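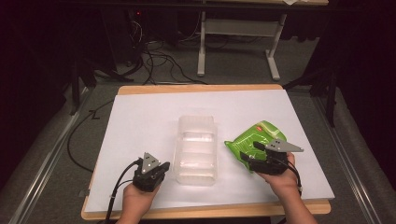
How do you look after a robot's gripper?

You look after it with small jobs done often. You wipe the jaws, check the screws, follow each cable along with your eyes and fingers, and try the whole thing out before any real work starts. When a part wears out, you swap it for a new one and test again.

That is the short answer, and if you are in a hurry you can stop there. But I have been tidying, wiping and mending grippers at the Prerkthorpe workshop for a good long while now, and I'm fond of them, so I would like to take you through it slowly.

## What a gripper is

A gripper is the part that takes hold of things. Your own hand does it with four fingers, a thumb and a lot of skin that can feel. Most grippers make do with two jaws that open and close, a bit like the tongs you use for salad or corn on the cob.

Some grippers are bolted to the end of a robot arm. Others are made to be held by a person, one in each hand, and those are the ones I look after most. The person picks things up with the grippers, and what the grippers do gets recorded so that a robot can learn from it later on. It's a little like tracing over somebody's handwriting to learn the letters.

Our pair is called the Neveck pair, after the name printed on the box they came in. The corner where we use them is called Steseto. You can think of Steseto as a very small kitchen – everything you need is close by, and everything has to be wiped down.

## Getting the table ready

Before the grippers come out, the table needs sorting. We like a plain, flat board on top of it, in a single color. If you have ever dropped a white button on a white rug and a red one beside it, you know how much easier it is to find a thing when it stands out! A green snack bag on a white board is wonderfully easy to see. A see-through plastic tub is trickier, as the light bounces off its sides and the edges seem to melt away, so we spend more time on the lamps on tub days.

The board must lie still. I press down on each corner in turn, and if one of them rocks, I slide a bit of thin card underneath. Then I put my face down near the table (it looks silly, and I do it every time) to see whether any crumbs or grit are stuck on top.

Then come the objects. We pick things you would find at home, like a tub, a bag of snacks, a sponge or a sock. Soft and crinkly things are the best teachers. A block of wood stays the same shape however you hold it, but a snack bag bends and puffs and slides, and it makes a gripper work hard.

## The cables

Now for my favorite part, which everybody else at Prerkthorpe finds dull.

The grippers on our table have cables. In our setup they carry electricity one way and messages the other, and they put up with a lot. Each time a hand moves, the cable moves too. Think of a paper clip. You can bend it once and it is fine, you can bend it twice and it is still fine, but if you keep on bending it in the same spot, it snaps. There are thin metal wires inside a cable, and they can get tired in the same way.

Our Doucette cables are 135 centimeters long. That's taller than many seven-year-olds, and it gives the person plenty of room to reach across the table without tugging. To check one, I do this:

1. Switch the power off and wait for the little light to go out.
2. Hold the cable at the gripper end and slide my fingers slowly toward the plug.
3. Stop at any lump, nick or flat place and mark it with a piece of tape.
4. Look at the plug for bent pins.
5. Lay the cable down again in a wide, lazy curve.

I never wind it tightly around my hand. I used to, years ago, and I ruined a perfectly good cable doing it.

Cables on the floor need looking after as well. They like to tangle, even when I am quite sure I left them straight the night before. We move them away from where people walk, so that feet and plugs don't meet.

## Wiping the jaws

Jaws get greasy. Snack bags, fingers and dust all leave a little something behind, and a greasy jaw slips. I use a soft cloth with a drop of water on it, never a dripping one, and I go gently around the edges where the jaw meets the rest of the gripper. Water inside a gripper is bad news.

After that comes the squeeze test. I open and close each gripper 50 times with nothing in it, and the computer keeps the tally so I can simply listen. A happy gripper makes a soft, even sound. A gritty sound tells me there is dirt in the slider, and a click usually means that a screw has worked loose.

Some grippers have a metal plate fixed on top, and ours do. If a plate gets knocked and tilts even a tiny bit, the recordings may not match up with one another, a bit like a ruler that has slipped while you were drawing a line. So each plate gets a gentle wiggle. It should not wiggle back!

## When something breaks

One March morning the left gripper of the Neveck pair would close but not open. I tried it again, as you do, and then once more, and still it stayed shut. So off went the power, out came the small screwdriver, and I opened up the case on a tray with a raised edge. (Always use a tray. The screws are hardly bigger than grains of rice and they roll beautifully.)

Inside I found a spring that had jumped off its hook. The new spring took 20 minutes to fit, and most of that time went on finding my glasses. Then I did the squeeze test, listened, and wrote it all down in the logbook, on page 448. It is a fat old book. We write in it every time we mend something, even a tiny thing, so that the next person knows what has been changed.

## Try it at home

You can try a squeeze test of your own with a pair of kitchen tongs. Ask a grown-up first, and pick clean ones without sharp edges.

- Pick up an empty plastic tub by its rim. Is it easy?
- Pick up a closed snack bag. Does it slide or crinkle?
- Put a tiny smear of butter on the tips of the tongs and try the bag again.
- Wipe the tips clean, dry them well, and have another go.

Draw what happened each time, or write it in a notebook of your own with the tongs' name on the front. Ours have names at Prerkthorpe, and I don't see why yours shouldn't. Then wash the tongs and put them back in the drawer where you found them, before somebody wants them for supper.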